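Print | E-mail

Rehearsal diary
July 25, 2024

Thursday, and the second section still doesn't have an ending. It has three, which is worse. The one we ran this morning has everybody drifting off stage left looking thoughtful, and Leonor Aguiar pointed out from the floor, where she was having a lie down, that thoughtful is what people look like when they can't remember the steps. She had a point. She also couldn't remember the steps.

The piece is called Barbu for the moment. I gave it that name in the spring on a form that wouldn't let me leave the box blank, and now it is in the brochure, so I suppose it's called Barbu for good. It runs 17 minutes if the music behaves. The theatre at Widcombe wants it in September, between a man with a cello and the interval, and I have been told the interval is the popular part.

Warm-up ran long. I let it, out of cowardice mainly, as I hadn't decided what to do with the diagonal. For those who haven't been following (I gather there are a few of you, hello), the diagonal is the bit where the whole company comes down from the back corner in canon, each starting a beat behind the one in front. On paper it is a wave. In the studio it has been more like a bus queue when the bus stops slightly further along than expected. We slowed it down, it got worse. We sped it up and it got exciting, in the sense that somebody got kicked.

Then I took the arms out. I should have done that weeks ago. I had been so fond of those arms. I made them up in the bath and they felt marvellous in the bath. Without them you can see the feet, and the feet are good, and the turn at the bottom finally looks like something a person might want to do. I have written ARMS OUT in my notebook and underlined it, in case I weaken.

The floor is another matter. The sprung floor at Plondevero is lovely on one side and on the other side it has opinions. There's a board near the piano that gives a sort of cough when you land on it, and after lunch I noticed that all of them had quietly changed their spacing to avoid it, with the result that my careful line across the stage now has a dent in it. I asked them to put it back. They put it back. By the next run the dent was in again. I may keep the dent.

Costume talk in the afternoon, fairly short. Pemen have sent swatches and they are all the same green. The letter says they aren't. I held them up to the window, then I held them up to Leonor, and we picked the one that looked least like a school jumper. Trousers to the ankle, bare feet, no hoods. I was firm about the hoods. I did a whole show in a hood once and spent most of it facing the wrong way with great conviction.

The lighting plan came back too. We're allowed seven cues, and I'd put in rather more. I spent the tea break crossing things out and sulking, and found that most of what I was crossing out was the same idea, which was to make it darker when I'd run out of choreography. The sunrise stays. The other sunrise goes.

Last run of the day was the best one, naturally, with half of them already thinking about trains. The duet has stopped looking like two people moving a wardrobe. The lift is lower than I wanted and much better for it, and there's a pause after it now that I didn't set and don't intend to mention in case they stop doing it. I stood at the back for that one and forgot to take notes. So the notes for tomorrow say: diagonal, dent, ending, and then a drawing of a duck.

Widcombe seats 143. They hope to sell up to 50 in advance. I've told my mother to bring friends.

Went home and tried the ending on my own with the radio on. Fourth version: they all simply stop. It might be very strong, or it might look like a power cut. 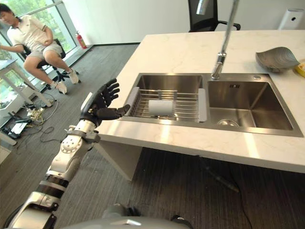
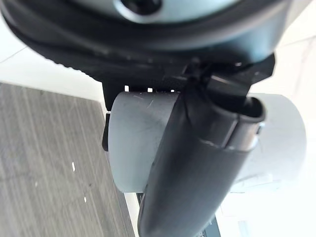
Hélder Antunes writes: Keep the dent, please. I watched a run last week from beside the piano and thought it was the one place where the line looked alive. I'd have another look at the arms, though. Could the last dancer down the diagonal keep them? Just the last one, so we see them once and then they're gone. As for the stop, I'd try it with the music carrying on for a few bars after they've gone still. And I would not call it Barbu, but I see that boat has sailed.

Print | E-mail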